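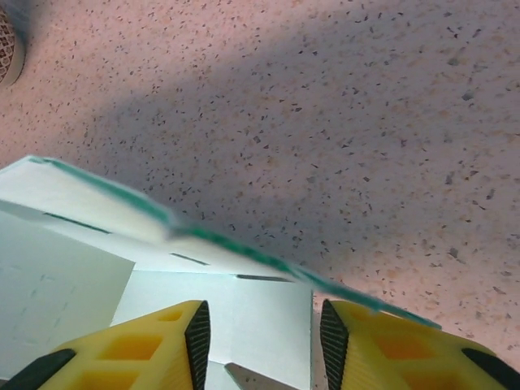
*Wrist view with the flap up. Three slots in the card, and every one of them has ruined an evening of mine.*

I've been wanting to write about the edge finder for weeks, and it's finally in a state where I can do that without blushing. It's the bit of our stack I love most! It also used to be the bit that lied to me most often.

Quick recap if you're new. Suvex is the control side (two arms, a loop that mustn't be late). Listix is the perception side, and it's mine, so the bugs are mine too. Listix looks at the wrist camera, decides where the edges of a box are and hands Suvex a line to close on. That's the whole contract: a line, a direction and a confidence score.

The trouble is the table. It's speckled all over, and to a plain gradient filter a speckle is a tiny, very convincing edge. The old version pulled 1858 edge segments out of one wrist image, of which I wanted perhaps four. I was then throwing them at a line fitter and hoping. Sometimes it fitted a lovely straight line through a row of flecks and reported it with great confidence.

So the new version does things in a different order:

1. Blur hard, much harder than feels right, until the flecks melt into one flat tone.
2. Find long straight boundaries at that coarse scale. Speckle doesn't survive here, but a box side does.
3. Go back to the full picture and refine, searching only in a thin band along each coarse line.
4. Check the texture on both sides. Speckled on one side and smooth on the other is a box edge. Speckled on both sides is a shadow, so bin it.

Step four is my favourite. Shadows were the other big liar, as a soft grey band across the table looks like a boundary once you've blurred it, and the texture test sorts that out in a couple of lines of code. The same image now gives 399 segments going into the refine step, and the fitter gets through them with time to spare.

Pale boxes are still the hard case. There's a gentle change in tone where one face turns into the next, and when the bright side washes out, the coarse pass can pick that inner ridge over the real outline. For now I take the outermost pair of lines that agree on direction, and compare the gap between them with the gap between the pads.
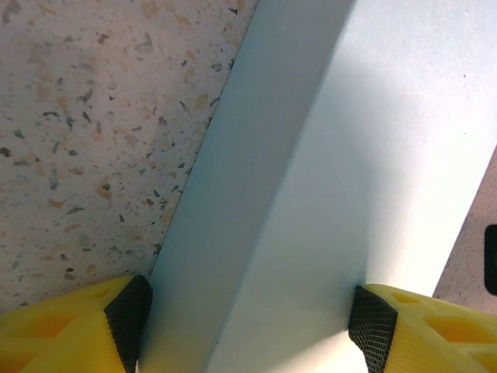 ## Which camera gets the last word

The fixed view and the wrist view disagree, of course. The fixed camera knows which box is which and what else is on the table, but it's coarse, and an arm can easily cover the thing you care about. The wrist camera is sharp and has no idea where it is in the world.

I used to blend the two with a weighting I'd tuned by hand (badly). Now the fixed view picks the target and sets a rough pose, and once the wrist has a matched pair of lines it takes over completely. If it loses them for more than 3 updates, Suvex holds still and asks again.

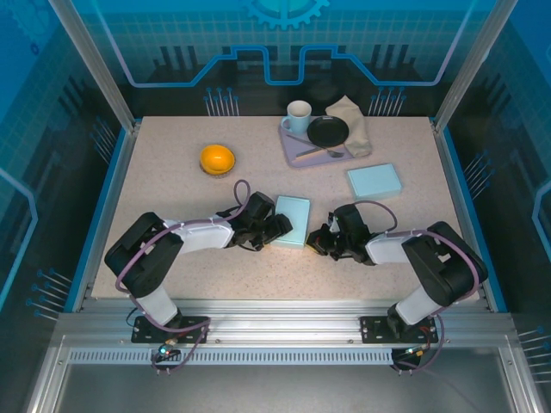

The handover needed one more fix, and it was a silly one. The two streams had separate clocks, so I was happily comparing a fresh wrist line with a stale pose. I've borrowed the timestamp buffer from Pelkonen, our little logging tool, and it lines everything up before Listix sees it. Replay uses the same path too, so I can run all 455 saved clips over lunch and get the same numbers twice. I can't tell you how happy that makes me!

Still on the list: the slots. A dark slit in card has two crisp edges and smooth stuff on either side, so it gets past the shadow check and then muddles the pairing. I've a half-written test for it that looks at length first. I'd like that merged before I take the whole lot to Miltmont in March, where I'll be giving a short talk and, if the laptop behaves, running the replay live.

If you've fought with speckled worktops and found a better trick than blurring, please leave a comment. I'm especially curious whether anyone has had luck learning the table texture up front and subtracting it. I tried once, got a mess, and suspect I gave up too early.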